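# About Praner

Most "about us" pages in our trade open with a promise to change your life. We fold laundry and make beds. We doubt either has changed anyone's life, and we'd be suspicious of a company that said so.

Praner is a home linen and tidying service, run by Mieke Desmet and Karthikeyan Raju. We started in April with 3 clients and a borrowed ironing board. Mieke had spent years in the linen room at the Goossens guesthouse, where she learned to fold and also learned how much nonsense gets talked about folding. Karthikeyan came from bookkeeping and still wants to see the receipts for everything.

## What we do

We come to your home, strip and make the beds, sort what's clean from what isn't, fold it and put it where you keep it. We don't bring matching bins. We don't ask whether your pillowcases make you happy.
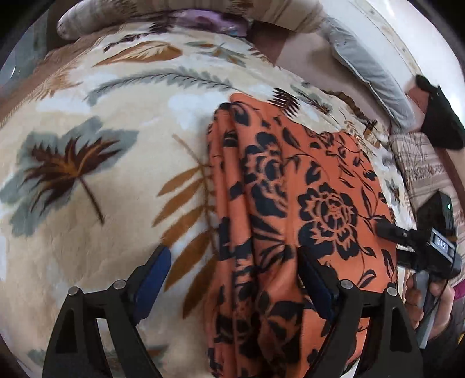

We use the bed as the folding table in nearly every home we visit. We've read the advice against it, and most of it seems to come from people selling tables. A made bed is flat and wide, and it's right next to the closet. For long cloths, we start with lengthwise folds and smooth the layers down before going any further. Slippery prints get folded twice if they need it, and you aren't billed for the second try.

## What we don't believe

We don't believe in the one perfect fold. The Domus method, which we both paid to learn, has a separate fold for every kind of cloth, and we kept maybe a quarter of it. A square is fine for anything that sits on a shelf. If the edges don't line up exactly, the cloth was probably never cut straight.
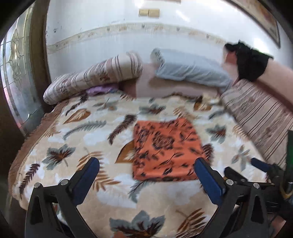
*Orange print laid out square on a leaf-patterned bedspread.*

We also don't believe a bedroom has to be beige. Clients apologize to us for strong colors and busy patterns all the time -- please stop. Leaves with flowers is fine. It's your bed.

## Prices, and some doubts about them

A home visit costs $80, or $70 if you book every other week. We looked hard at whether the regular rate was just a trick to lock people in, and decided it was fair only if you could quit at any time. So you can. 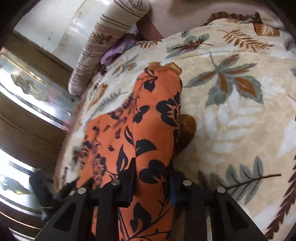

Blankets and throws are included, as are covers and anything else that lives on or near the bed. Curtains aren't. Ironing is extra, and we'll usually try to talk you out of it.

As of Wednesday, October 25, 2023, we have made 559 home visits. Karthikeyan keeps that number and insists it doesn't include the ones where we rang and no one came to the door.

## Where to find us

Our office is above the dry cleaner on Staline Street. Call before you come by, as we're usually out at someone's house.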